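Work Table Check, Sunberg Rooms, Ground Floor
Round 7, October
Checked by: Karla Meléndez
Second reader: Ashraf Abdelaziz

Mark each line OK, WATCH or FIX, and please do write a comment! The comments are the part I enjoy reading and they help whoever comes next far more than a row of ticks.

1. Table top, clean and free of crumbs or grit: OK
Lovely. I wiped it before starting and ran my palm over the lot, and it felt smooth all the way across.

2. Small marks on the white surface: WATCH
One tiny dark speck. It could be a crumb or a dot of ink, so give it a rub with a damp cloth first and only note it again if it stays put.

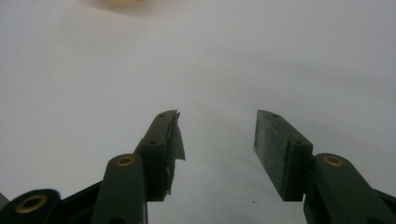
3. Paper cover lies flat, corners down: OK
So pleased we went over to the big sheets from Benkirane. One sheet does the job where we used to tape several together, and things stopped catching on the joins. Change it when it tears or gets greasy. There are 226 sheets left in the store cupboard, so no need to be mean with them.

4. Table edges, no splinters: OK
Run a finger along the wood on the far side, slowly. Osamu Kuroda sanded it last winter and it has held up beautifully.

5. Bowl sits steady, no chips round the rim: OK
The little orange one is my favourite thing in the room. Turn it over and check the feet as well as the rim, as a chip underneath will make it rock and scratch.

6. Leads kept clear of where people walk: WATCH
Always worth a second look. Anything that hangs over the table edge can be snagged by a knee or a sleeve. Tuck the slack in before you sit down, and look behind you before you step back (I've learnt that one the hard way, on the other side of the building).

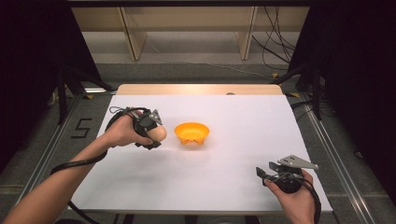

7. Floor tape stuck down at all corners: OK
Both yellow markers and the black 5 get pressed down with a thumb at every round. Svenja Kofler has a spare roll if any of it starts to curl.

8. Carpet dry and level: OK
Nice and flat. Please hoover under the table too, not just round it.

9. Shelving upright and not wobbling: OK
Gave both uprights a good shake and they didn't budge. Very happy with this!

10. Bundled cables by the shelving: WATCH
They reach the floor, so I'd love a hook there. Asked Milagros Barredo to order one from Grenik.

Next round: start with lines 2, 6 and 10.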